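Worldbook notebook, 24 Mar 2025

Continued with the city pages for the Ullar setting. The page for Druken was still in the old form, with the history first and the location hidden in the fourth paragraph. I moved the location to the top, same as we did for Lundus in December.
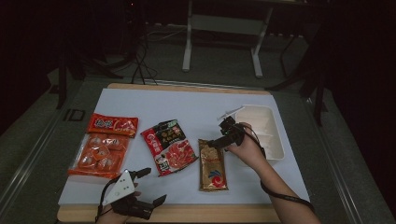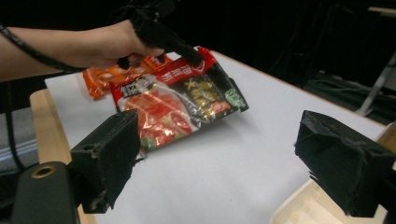
Druken is a river port in the game text, but the loading screen calls it a harbour on the coast. Both are in the build, so I can not remove one of them. I wrote "port near the mouth of the Mollel" and put the two versions in a note at the bottom. If somebody finds a third source, please add it to the note and leave the first sentence alone.

Dates: the siege is given as year 948 in the temple book. The guard captain says it was "in my grandfather's time", and this does not fit if the present year is correct. I kept 948 and marked the captain's line as hearsay.

Links: the old page had up to 102 links going out, many of them to the same article about the salt trade. I left only the first one in each section. Two redirects were pointing at each other (Druken Gate and Gate of Druken). Fixed, both go now to the main page, section Districts.

Still open:
Is the Lower Market a district or only a street? The map colours it like a district, but the signs in the game say street.
The name of the river is spelled Mollel on the map and Molel in one letter. I think the letter is a typing error, but I did not change the quotation.
Lundus needs a separate page for the county, at the moment both meanings are mixed.

Next time I start with the Lundus county page and then check the Druken rumours again with the newer text files.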